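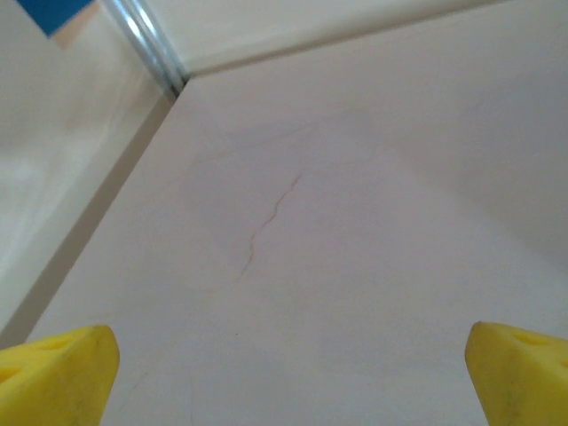
kettlepond
Has anyone else been stung by the new excess baggage rules on the Nirkwood coach? I took it up to Jendstead for the long weekend and paid $12 extra for a doona bag. A doona! It weighs nothing. The driver was lovely about it but said it went over the size limit and that was that.

mudguard_310
Read the back of your ticket. Soft bags count the same as hard ones and have since December. I reckon it's fair enough, the hold was chockers every time I rode up last year.

kettlepond
Fair enough if they told you when you booked — they didn't. I rang the Nenier office and got two different answers on the one call.

sparrowgrass
Same thing at the Rivadeneira depot. My neighbour's pram went on free and mine cost me. Same colour, even.

mudguard_310
Prams are free if there's a kid in tow. Was there?

sparrowgrass
Well, no. It was full of lemons.

tin_lid
Ha! Sorry mudguard but I'm with kettlepond on this one. If I'm paying for a seat I expect to bring a pillow and a blanket without a drama. I've gone back to driving. My old wagon did 2,279 km over the holidays and the only thing that went was a wiper.

mudguard_310
And what did the petrol set you back?

tin_lid
Don't ask.

kettlepond
Does anyone know if the 332 takes bigger bags? It stops closer to Mum's anyway.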